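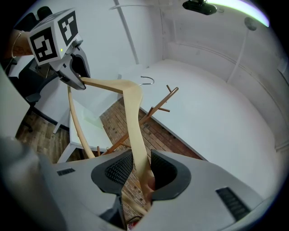 Home Reviews Bedroom Storage Kitchen Newsletter About

Mackay wooden hangers, one month on

August 2022 | 12 comments | 239 shares

I have reached the age at which a person has opinions about coat hangers. Mine used to be wire, inherited from dry cleaners, and they had worked themselves into a knot at the left end of the closet that I had more or less agreed to leave alone.

Then in July my good jacket came out with a little peak on each shoulder, like a bat considering its options, and I bought a set of Mackay hangers in the natural finish.

They are pale wood, smooth, with a crossbar underneath and a silver metal hook. If you asked a child to draw a coat hanger you would get this one. I mean that kindly. The last set I tried, the Drosteck slimline, had been redesigned by somebody with a grudge against shirts.

The shoulders are the best part. They round off gently and the jacket sits on them as if there were a person inside it, a calmer person than me. Knitwear does well too, and the arms are smooth enough that nothing has snagged so far. I ran a pair of old tights over every hanger in the box to check, which took most of an evening and raised questions at home.

The crossbar is thinner than the arms and I had my doubts. It has held two pairs of winter trousers since the day I put them up. Slippery trousers are another matter. There is no felt or rubber on the bar, so anything with a lining will slide off in the night and be found on top of your shoes. Omus puts a grippy sleeve on theirs, and if you own a lot of dress pants you should probably give them the money instead.

The hook swivels, stiffly at first and then a bit too willingly. One of mine squeaks. I have put it at the back with the suit I wear to funerals.

You do lose space. Wooden hangers are fat, and a rail that took my entire wardrobe on wire now takes the part of it I like. The overflow went onto the coat stand in the hall – a Trungate, since you ask, and prone to tipping if all the heavy coats are on one side.

Would I buy them again? Yes, and I have, for the guest room, where they are currently holding up a bathrobe and my ironing.

Good: shoulders, finish, general dignity
Less good: trouser bar, bulk, the squeaky one
Score: 8 out of 10

Reviewed by Nevzat Tatlı

Share this | Save | Print

Related
Omus trouser hangers: a firm grip
Trungate coat stand, and what to put on the other side
Shoe racks for people who own too many boots
Cường Trịnh on folding sweaters properly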